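Frequently asked questions about hand-guided demos

I get the same handful of emails every month, so I'm putting my answers on one page. I run the demonstration sessions for the Stirkelano project, where people show a robot how to do small bench jobs by doing the jobs themselves. If your question isn't covered, write to me or to Venla Turunen and one of us will get back to you (Venla is faster, sorry).

Do I need to know anything about robots?

Nope! Our best demonstrator so far is Wiroj Sitthichai, who spent years fixing bicycles and had never touched a robot arm before he came to us. What helps is being comfortable with your hands and not minding repetition. You'll do the same short task a lot of times.

What will I be doing, exactly?

You hold a gripper in each hand and use them where you'd normally use your fingers. Pick up a tool, bring it to the part, do the thing, put it back. The path of your hands and the opening and closing of the jaws get recorded, and later on that becomes training data for the arms. We also have a remote-control station, where you move a pair of small leader arms and the big ones copy you, but most new people start with the handheld grippers because they're so much easier to get going with.

Why handhelds instead of the remote station?

Speed, mostly. I can get through 50 decent demos in a morning with the handhelds, and on the remote station I'm happy with 17. You also feel what you're touching, at least a little, through the handle. With remote control you're going by eye, and everybody slows way down near contact (me included). The remote station still wins for anything where the arm's own reach matters, since a person can twist a wrist into poses our arms can't follow. Ming-te Lu keeps a list of those poses taped up next to the station and adds to it whenever a replay fails.

How should I hold a tool in the gripper?

Close the jaws on it firmly and check that it doesn't swivel before you move in. Tools with a round handle are the worst for this. I like to grab, lift a tiny bit, wait a beat, then go. That little pause looks silly on playback but it makes the recordings much easier to cut up later.

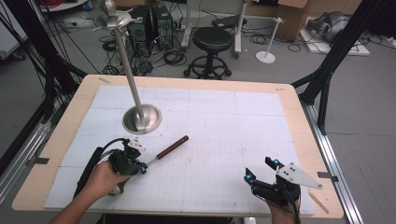
And take it slow on the approach. People who are good with tools tend to come in fast and correct at the last second, which works great for people and makes a mess of the data. Come in on a line you could repeat. If you miss, back out and try again without stopping the recording — we keep the recoveries, and Cheng-en Lui says they're some of the most useful stuff we collect.

What do I do with my other hand?

Keep it low and off to the side with the jaws open until you need it. Please don't park it behind your back or drop it below the table. The tracking has to find both grippers the whole time, and if one disappears we usually have to throw out the take.

Do the cables get in the way?

A bit, for the first half hour. Let them hang down along your forearm and toward you, and don't cross your arms over each other if you can help it. If something tugs, stop and sort it out. A tugged cable shows up as a weird little jerk in the motion, and then the robot learns the jerk. Ask me how I know.

Can I cover the dotted plates or the colored markers with my hand?

Please don't! Same goes for long sleeves that flop forward. Roll them up past the wrist. If a marker looks scuffed or starts peeling, tell whoever is running the session and we'll swap it.

How long is a session?

We cap it at 2 hours with a break in the middle. The grippers aren't heavy when you pick them up, but they sure are by the end. Tired hands wander, and I'd much rather have fewer takes than droopy ones.

How many demos does one task need?

It depends on the task, and I know that's an annoying answer. For a simple pick and place we plan on 100 and then look at how the robot does. Anything with a tool takes more, and we want more than one person doing it. When Somtochukwu Akpan and I recorded the same job last August, our motions looked so different on the plots that I thought one of us had the wrong instructions. We didn't. She works left to right and I go all over the place.

Do I get to see the robot try it?

Yes, if you can stick around or come back. Training takes a while, so it's rarely the same day. Email us and we'll tell you when your task is up for a run. It's pretty strange to watch an arm do your own habits back at you — mine hesitates before every single grab.

Can I bring my own tools?

Ask first. If it fits in the jaws and isn't sharp enough to worry us, probably yes.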